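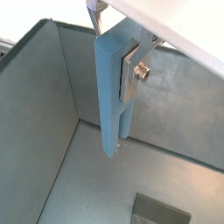
Fig. 2. Blue fingers over the metal box, with the white housing above.

Section 2: Before you spend anything

I'm Poonam Katiyar and I wrote most of this guide, so if a bit of it sounds like me nagging, it is. Section 1 covered what the Clino arm can lift and reach. We're on to money now, and I'd love you to read this with a pencil before you ring anybody for a quote!

1. Write down the job in one sentence. Ours was "pick small flat parts out of a metal box and put them on a tray". If you need two sentences, you may need two grippers, and the budget changes a lot.

2. Measure the box on the inside, corners included. I measured ours on the outside the first time (don't) and forgot the folded rim. The fingers have to get past that rim and down to the floor with the housing still clear of the walls.

3. Price the fingers separately from the gripper. They're the part you'll replace most. I put 16 spare pairs on our first order, which Sadao thought was mad, and we're well into them now.

4. Add the small stuff: brackets, screws, rubber pads. Lallness sells these as a kit, but check that the kit matches your finger length before you pay.

Note: Plain metal boxes are cheap and tough, but shiny walls throw soft reflections about. If your set-up relies on a camera, put a bit aside for better lighting or a dull liner. I left this line out of my first budget and had to go back and ask for it, cap in hand.

5. Get the total, then split it. For a single station I work to £4000, with £2530 for the arm and gripper together and the rest for boxes, spares, lighting and fitting. Yours will come out differently, but keep the two pots apart or the arm will eat the lot.

6. Ask about delivery before you order. In January our brackets came a good while after the arm did, so we had a very handsome arm sitting there with no fingers on it.

Caution: Switch the arm off at the wall before you reach into the box, even to wipe out a few crumbs. Bits do collect on the floor, so add a soft brush to your shopping list too.

Caution: Don't save money by swapping the supplied bracket screws for whatever's in the drawer. Too long and they can mark the finger.

7. Send the finished list to Neelam Kandpal in orders. She'll check the part numbers against your arm and tell you if anything's missing. The long finger set is part 1597, and it's easy to muddle with the short one.

Once she's sent it back, go on to Section 3, Clearing the bench.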